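Stemdale Savings Circle – Market Reading Project
Progress report to the Hiltent Fund
27/12/2023

Prepared by Gönül Karakaya

Dear Josphat,

You asked for the report before the new year, so I write it now, although two of the group sessions are still to come in January. I will send you a short note on them when they are finished.

As you remember, the project teaches people with small savings how to read share market news without panic. We meet in the upstairs room at the Stemdale library. Your grant pays for the room, the printed workbooks and my hours as coordinator.

Attendance

We have 195 people on the list. Not all of them come every time, and in the school holidays the evening group was quite small. The morning group is steady. Most members are retired or close to it, and many hold a managed fund which they did not choose themselves – it came through an old employer.

What we covered

In the first part of the course we read headlines. Members brought newspaper pages with words like "plunge" and "record high", and we looked up what the index had done over the same week and then over 10 years. Several people told me they had never seen the longer chart before. We also spent one full session on what an index is and which companies are inside it, because this was less clear than I had expected when I wrote the plan.

In the second part we talked about bubbles. I was careful here. I am not licensed to give advice and I repeat it at the beginning of every session. We compared price with earnings for a made-up bakery, and after this for a made-up mine. The mine was difficult. I would like to rewrite that chapter of the workbook, as the numbers are correct but the explanation is too long.

Workbooks

We printed 900 copies with Türkmen, the same printer as last year. The colour of the charts is lighter than on the proof and the grey line is hard to see for older readers. They have offered a discount on the next order, and I have asked for this in writing. The spare copies are in the cupboard at Vurkberg.

Difficulties

Four members asked to leave the evening group after a discussion on politics and the share market became too loud. I spoke with each of them by telephone and two came back. For the new sessions I have put a rule on the first page: we may discuss what a government did with taxes or interest rates, but we do not discuss who deserves to win.
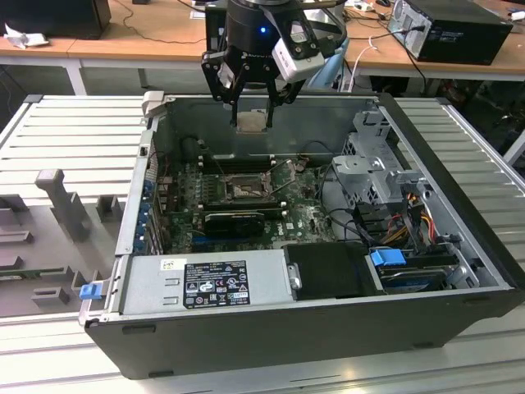 The other difficulty is the price of the room, which will go up in January. I have enough in the budget until the end of the course if I move the money we kept for guest speakers. Please tell me if you agree with this change, as the grant letter says I need your approval.

Next steps

I will finish the two sessions, collect the feedback forms and correct the mine chapter. The receipts are attached in a separate file, with the library invoices first.

With kind regards,
Gönül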